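Drinking vessel capacity

Category: Household goods > Tableware > Measures and sizes
Reading time: 3 min

The capacity of a drinking vessel is the volume of liquid it can hold under stated conditions. Two values are in common use. Brimful capacity is the volume held when the liquid is level with the lowest point of the rim. Nominal capacity is the volume the maker intends the user to pour, and is smaller than the brimful value by an allowance called the headspace. A tumbler sold as 200 ml is usually larger than that when filled to the brim, though some makers quote the brimful figure without saying so.

Measurement

Brimful capacity is found by weight. The dry vessel is placed on a level balance, the balance is set to zero, and water is added until the surface reaches the rim. The weight of the water in grams is then converted to millilitres, with a correction for temperature where greater accuracy is needed. Surface tension allows water to stand slightly above the rim, so a flat glass plate is sometimes laid across the top to remove the excess.

Nominal capacity is marked by a fill line, by a printed figure on the base, or on the packaging only. A fill line in a tapered vessel is more sensitive to error near the top, where a small change in height gives a larger change in volume than the same change near the base.

Shape

Most tumblers are close to a truncated cone. If the inside radius is R at the rim and r at the base, and the inside depth is h, the volume is one third of pi times h times the sum of R squared, Rr and r squared. Rounded corners at the base reduce the true figure slightly.

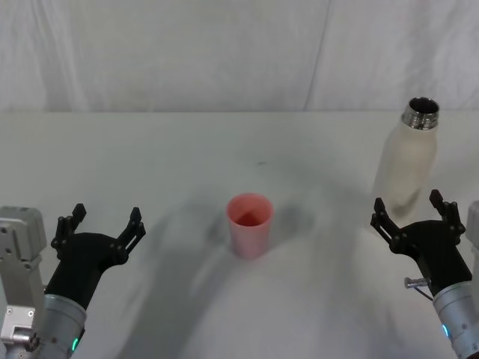
The taper also decides whether vessels of one size will nest. A steeper wall angle allows closer stacking but raises the centre of gravity of the filled vessel. Moulded plastic and pressed glass both need some taper, known as draft, so that the piece can be released from the mould. Blown glass and thrown pottery do not, and straight-sided forms are common in both.

Variation in trade

Capacities sold under the same name differ widely between makers. A survey compiled by Heledd Hopkin measured 1,294 vessels from household ranges, among them the Cleldale and Misel lines, and found that pieces described as "small tumblers" differed by up to 28 per cent from the printed figure. Hand-made pottery showed the widest spread. The Galtura range was the only one in the survey to print both brimful and nominal values on the base.

Related terms

Headspace: the volume between the nominal fill level and the rim.
Draft: the angle of a moulded wall from the vertical.
Ullage: the unfilled part of a closed container, such as a cask or bottle. The word is seldom used of open cups.

See also: Beaker; Fill line; Jug; Stacking tableware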